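Unit 5: Solitary confinement and the discipline ledger

Reading: the Elarano Gaol case file, parts one and two.

The separate system held prisoners in single cells and restricted speech during labour and exercise. Its advocates treated isolation as a means of reform. By the period of the Elarano ledger, administrators used the same cells mainly for punishment – a shift in purpose with little change to the buildings.
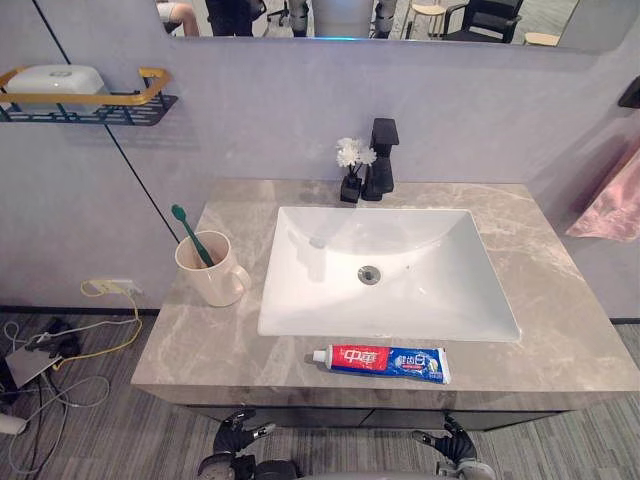
The ledger records 1,699 disciplinary entries. Of these, 1,277 ended in a loss of privileges or a reduced diet. The remaining entries include 400 orders for solitary confinement. Insolence and refusal of labour were separate charges on paper, but the clerks applied them inconsistently.
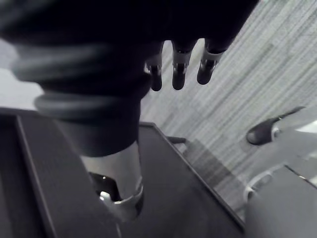 What is the difference between separation and solitary confinement?
Separation was a general regime applied to all prisoners of a class, with work and chaplain's visits continuing. Solitary confinement was a penalty for a specific offence, imposed for a fixed term and normally without work.

Transfers complicate the record. A prisoner sent from Elarano to Trunetbridge carried a conduct sheet, and unexpired penalties were meant to be served on arrival.
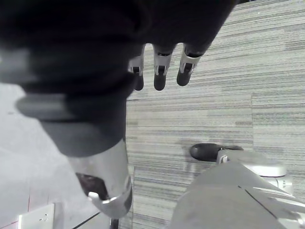
Trunetbridge kept no matching register before the Doucette inquiry, so completion of these terms can't be verified. The inquiry recommended a medical check before any confinement order – adopted at Vokosby first, then elsewhere.

For the November tutorial: compare the two definitions of insolence in part two of the file.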